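Renting a Pair of Robot Arms by the Month: A Chat With the Person Who Runs the Program

I drove out to Neltcombe on a Saturday morning because I'd been curious about the Bendanora rental kit for ages, and the woman who runs the program told me the weekend was the only time she could sit still. She didn't want her name in this ("put the kit in, leave me out"), so you'll have to make do with "she." She had coffee going when I got there and started talking before I'd found my pen.

The kit, if you haven't run across it, is two arms, two grippers, a control box and a table frame, rented by the month with setup included. You tell them what you want moved from where to where, they come out and get the first job going, and after that you're on your own with a phone number. Most of her customers are small shops and a handful of schools.

"People call me and the first thing they ask is how fast it goes," she said. "I always ask them back, how fast does it need to go? And it gets real quiet on the phone!"

I asked what she starts new customers on, expecting something fancy. It's foam cubes and a plastic bin.

"Everybody's a little let down," she said, laughing. "They want to see it pack their actual product on day one. But if you drop a cube, so what? You pick it up. You learn where the arm likes to reach and where it gets awkward, and you learn it with something that costs pennies."

The sorting job is simple to explain: cubes on the table, bin off to one side, get the cubes in the bin. She'll spread them out on purpose, turned every which way, and she's picky about it. Lining them up nice and square is cheating, she says, and she can always tell when a customer has been doing it. 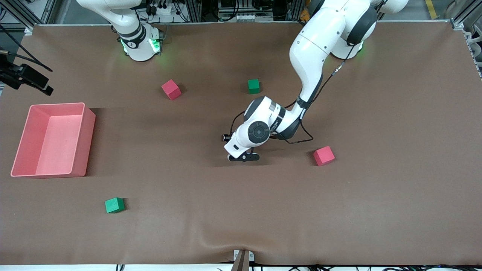

I wanted to know why anybody would rent two arms for a job one of them could do. I'd been wondering about that the whole drive, and I figured it was a polite way of asking if the second one was there to pad the bill. She didn't mind the question at all.

"Half my customers use one arm for the first month and leave the other one folded up. That's fine! I'd sooner they got comfortable. Then one day they've got a bag that needs holding open, or a box with a lid, and they're glad it's there." She did admit that a one-arm version has been requested a lot, and that Baptiste, the company that builds the frames for them, has a smaller one drawn up. She wouldn't give me a date.

We got onto money, which she was more open about than I expected. The rental is $198 a day if you only want it short term, and it drops once you sign on for 3 months. Setup takes six hours if the customer has cleared a spot, and she has opinions about customers who haven't. There's a 30-day window where you can send the whole thing back, and she says the returns mostly come from people who had no job picked out when they ordered.

What goes wrong? "Cables," she said, before I'd finished asking. "You have to leave enough slack for the wrist to turn, and then people see the slack and want to tidy it up. They zip-tie it down tight and call me that afternoon." Second on her list is table coverings. A shiny surface throws glare and a bunched-up one tips small parts over, so she tells everyone to go with something plain and smooth and to check it now and then.

I asked if there was a customer she'd turned down. There was — a bakery over in Drasside that wanted frosted cupcakes boxed. She went out to see it, watched the staff do it by hand for a while and told them to keep doing it by hand. "Those grippers have two fingers. I wasn't going to be responsible for the frosting."

My own gripes with the kit are small. The manual reads like it was written for somebody who already owns one, and the phone line closes at five, right when a lot of shops are finally getting around to fiddling with it. She wrote both of those down. The manual is being redone, she told me, and she'd like later phone hours too, but she's the one who answers the phone.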